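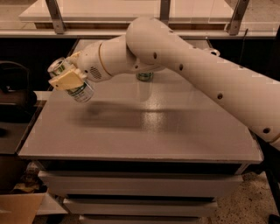 *Cans, one up and one down, over the gray tabletop.*

So February is when I finally deal with the drinks. Every winter people bring a few cans over, drink half of what they brought, and leave the rest with me, and by now they've crept into the drawers, the coat closet and (don't ask) the bathroom shelf. I don't even like soda that much!

My friend Gwawr says to line them all up on a table before putting anything away, and I hate that she's right. You spot the doubles right away. You also find out how sticky the bottoms are – I went through an entire dishcloth. A light gray top is great for this job, by the way, because every ring shows and you can wipe it before it sets.

Then comes the sorting. Greens with greens, Pepsi off by itself in the back corner, anything dented goes to the front to be used first. I gave myself 30 minutes and took most of the afternoon, mainly because I kept stopping to read labels and text Mali about them.
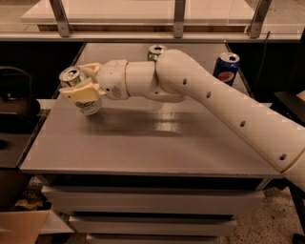 **Do you wash cans before they go in the fridge?**

I rinse the tops under warm water and dry them with a clean towel, and the sides only get a wipe if they feel tacky.

Next up is the tea shelf, which is so much worse. Gwawr has already offered to come by around 8 with boxes, and I've told her to bring a snack too.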